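Small seller getting paid in dollars – convert monthly or wait?

Forum: Currency & Money Transfer > Everyday Exchange

tinplate_gaz
Wednesday, August 20, 2025

Hello all, long-time reader, first proper post. I sell refurbished model railway bits from Kilcombe, mostly to buyers in the States, so nearly everything lands in my Gonent account as dollars. Up to now I've just let it convert automatically on the last day of the month and not looked too hard at the rate.

Well, in July I looked. I had 2294 dollars sitting there and the rate moved enough during the week that I'd have been better off with a nice lunch's worth of pounds if I'd pressed the button on the Tuesday. So I turned auto-convert off and now I'm checking the rate at breakfast, at lunch and when I should be asleep.

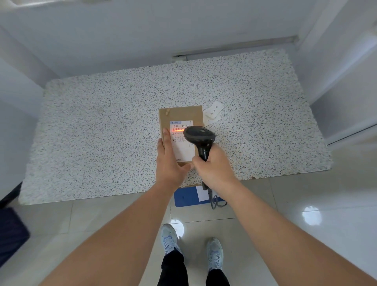 My costs are nearly all in pounds (rent on the unit, postage, paint) but I do buy motors from a supplier who invoices in dollars, usually 900 a go. My brother-in-law says wait for the central bank meeting and convert after. Is that sensible or is it just gambling with extra steps?

mossybank
Gambling. Sorry! If you need the pounds for rent then convert what you need for rent and stop looking at it. Everything that's known about that meeting is already in the price by the time you or I have read it.

pipette_trader
Bit harsh, mossybank. I've held dollars through rate decisions plenty of times and done all right out of it. If the bank sounds gloomy about the pound you can see a decent move in an afternoon. No need to be glued to it either, you can set an order at the rate you want and go and do something else.

mossybank
And how many times have you not done all right out of it? You never post those ones.

pipette_trader
Some, obviously. I keep a spreadsheet and I'm up overall. I'm not telling him to bet the unit on it.

Ghazala Tanoli
Can I come in from a slightly different side? I do the books for a few small exporters near Nirthorpe, and the first thing I'd ask is why you're changing the 900 at all. If auto-convert turns your dollars into pounds and then you buy dollars back to pay for motors, you're paying the spread both ways. Keep the motor money in dollars and pay the supplier straight from the balance. That'll probably do more for you than guessing which day is best.

Then with what's left, split it. One client of mine changes a quarter every week whatever the rate is doing. It's very dull and she sleeps fine.

tinplate_gaz
Oh. Yes, I have been doing exactly that, haven't I – converting it all and then paying by card. I've just gone back over the last few invoices and I feel a bit ill.

mossybank
Ghazala's got it. Check what your card was charging on top as well, mine had a foreign fee I'd forgotten about completely.

ledgerline88
One more thing, look at the margin and not just the fee. I moved from Gonent to Ramasamy last year, and the fixed fee went up but the rate was closer to the one you see on the news, so on bigger amounts I came out ahead. On anything under 100 it was worse. Put the same amount into both on the same morning and compare what lands.

pipette_trader
Agree with that. Still think a limit order is worth having on the spare bit though. Set it 10 per cent of the balance if you're nervous, see how you feel.

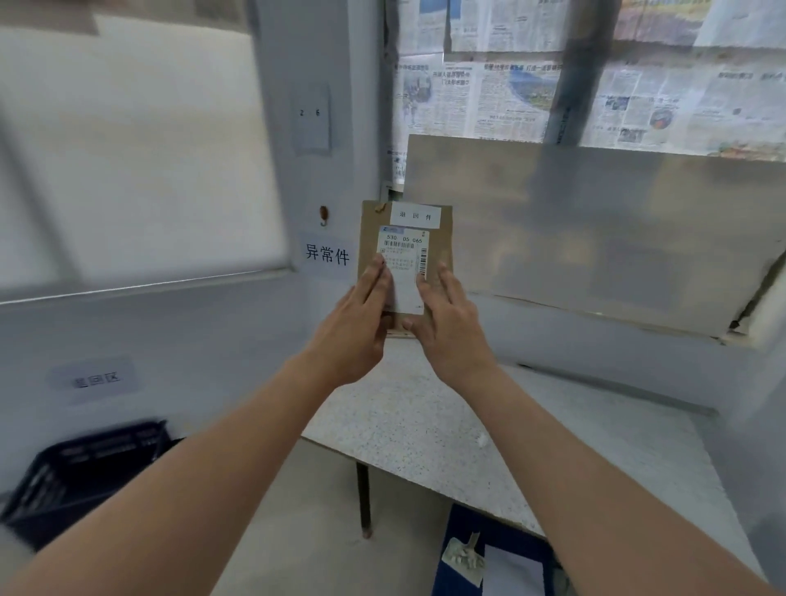

Return parcel

tinplate_gaz
Right, so the plan is motor money stays in dollars, the rest goes in four weekly lumps, and I'll do ledgerline's side-by-side test on the next one. Might try a tiny limit order as well, don't shout at me mossybank.

Does anyone know if the accountant will want the rate for each separate lump, or can I use a monthly average?

Ghazala Tanoli
Ask yours before you start, they'll have a preference. Whichever it is, keep using the same method all year and save the statement for each conversion.

mossybank
Not shouting. Sighing a bit.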